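Search this site Search Go

Garden Outbuildings Project – Final Report
Unit 3, Small Timber Structures
Feb 9, 2025

1. What we set out to do

Design and price a potting shed for the shared garden at Trostunside. Budget was capped, site slopes, no power on site. Group wanted something that could be put up over a weekend in July without hiring anyone. We got most of the way there. The door is still a problem, see section 4.

2. Site and base

Slope is worse than it looks on the plan. First idea was a poured slab – dropped it, too much digging and the garden members want to be able to move the shed later. Went with timber bearers on adjustable feet instead. Clekel sells a set that fits our footprint but delivery to the site costs extra, so that went in the budget as its own line.

Gravel under the bearers, weed cloth under the gravel. Drainage runs to the hedge side. We did not do a proper soak test, ran out of time. Should be done before anyone builds.

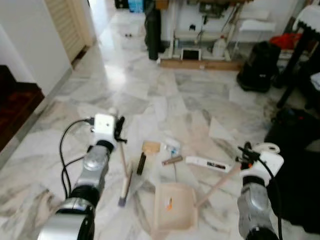 Fig. 1. Brush and putty knife, with other small tools.

3. Walls and roof

Framing at standard spacing, tongue and groove boards on the outside, nothing on the inside. Looked at a log-lap style from Takács and liked it a lot better but it pushed the total over. Final materials cost came to 2,867, and the log-lap version would of added 747 on top. Too much for looks.

Roof is single pitch, falling to the back. Felt shingles. We compared them with metal sheet (lasts longer, louder in rain) and the garden members we asked were split. Felt is easier to patch so felt won. Gutter on the low side into a barrel. Overhang at the front is small, would make it bigger if we did this again – anyone standing at the bench with the door open gets dripped on.

Bench goes under the window, full width. Height set at 90 cm. One member uses a stool so we added a lower flap at the end, hinged, folds up against the wall. Shelf above for pots, kept it shallow so nothing heavy goes up there.

4. Problems

Door. We drew it opening inward and then noticed it hits the bench. Outward means it swings over the path. Sliding was suggested, track kit from Dridau would fit but it was not in the price list when we did the costing. Left it as outward opening for now with a hook to hold it back.

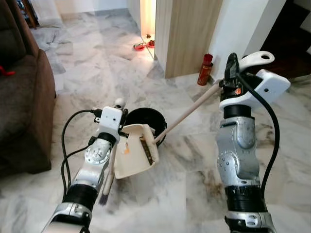

Window size also changed twice, so the elevation drawing and the cut list do not match in one place. The cut list is the right one. Sorry, noticed this late.

Paint – we tested two greens on offcuts. The darker one hid the knots better. Two coats, ends of boards done before they go up, otherwise you cant reach them.

5. Still to do

Soak test
Redraw front elevation
Get a price for the sliding track
Ask about a lock, members want a code one
Check the barrel stand is wide enough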